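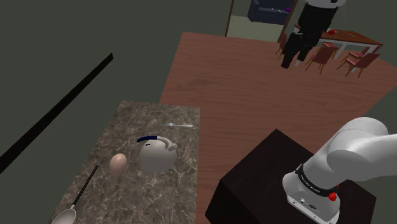

Precious Mokoena asked, before the presenter had quite finished his introduction, whether a robot that had learned its work in a simulated kitchen could be trusted in a real one. The question set the tone for the afternoon, and I shall return to it.

Home | Visits | Notes | Archive | Contact

Last updated: March 2, 2018

The open day was held at the Sidside workshop, where the Natwood group presented its household robotics programme. Attendance was by registration, and 38 places had been made available. I attended in a private capacity, and the views given here are my own.

The first part of the demonstration took place entirely on screen. The simulated kitchen has a marble worktop on which a white kettle, an egg, a fork and a ladle are set out, and the white arm is positioned beside it. The group calls its planning software Brusano. Its task is to decide how each object should be approached, and visitors were invited to choose the order in which the objects were attempted.

The presenter reported that the egg had been the subject of 244 trials since November, of which 238 were judged acceptable. He was asked what had happened in the remainder and replied that most had been stopped early by the software. I should have liked a fuller account of these - a printed sheet would have been enough.

The second part concerned Jin, the group's physical test arm. It was shown for nearly 2 hours, with a short interval. Progress was slower than on screen, and the staff were right to say so at the outset.

As to the opening question, the answer given was that simulation is used to rule out poor methods before any equipment is put at risk. Ms Mokoena observed that this was a reasonable use of it, although it did not settle the matter of trust. I am inclined to agree with her. A further open day is planned, and I have asked to be told of the date.

Print this page | E-mail this page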